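Subject: Re: [learners] listening practice and the fast speech problem

On 14 October 2018, a member wrote:
> I can read the Festside course book well, but when my neighbors
> in Rusville talk, I catch maybe one word in ten. Should I
> learn more words first, or listen more?

Hello all,

I had the same trouble in my second year of English, so I will write what I did.

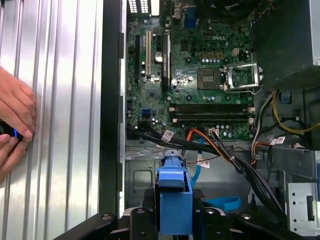
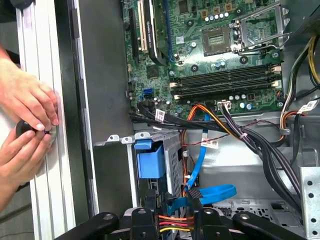

Hands at work by an open computer case, both pictures.

My word list had 3,439 words at that time, and it did not help me much in the bakery. I knew "did you eat yet" on paper. In the mouth of a real person it is one short sound.

So I stopped adding words in June and took one recording of 90 seconds from the Fedcombe radio page. I listened to it every morning, first without the text, then with the text, then without it again. After 14 days I could hear where each word begins. Then I took the next one.

Please choose a recording with two speakers. One person reading the news is too clean and you will get a wrong idea of your level.

I also wrote down the small words which disappear, like "of", "to" and "him". The Mkhize workbook has a chapter on them, I think it is chapter 38, but my copy is the old edition and the number can be different in yours.

For your question: I would listen more, and keep the word list only for words you have heard two times.

Does somebody have the sound files for the second Festside book? The link on the list page does not open for me.

Best regards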